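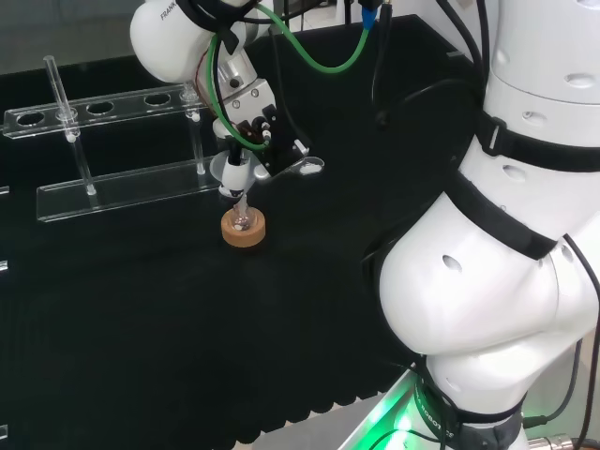 Gripper on the flask neck, cork ring under it.

skumeron39: Day 2 of recording demos for our chemistry bench policy. We've got 39 and want 100 by August. Keep every start pose the same, or move stuff?

Boris Dimitrov: Move it! Ours learned one rack position and nothing else.

toshi_s: Disagree, get one layout solid first.
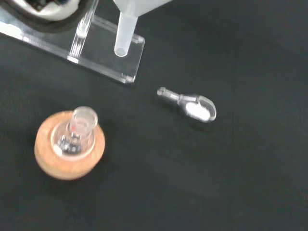
Wrist view, scoop with the powder in it.

skumeron39: My worry is clear plastic on black cloth. Do you guys toss the fumbled tries?

toshi_s: Yep, all of them.

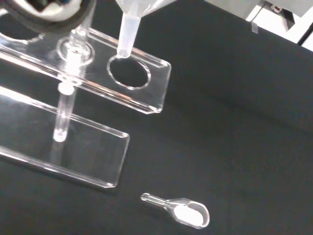 Boris Dimitrov: I'd keep any where you recover, our set of 1,780 is full of those and it helped a lot.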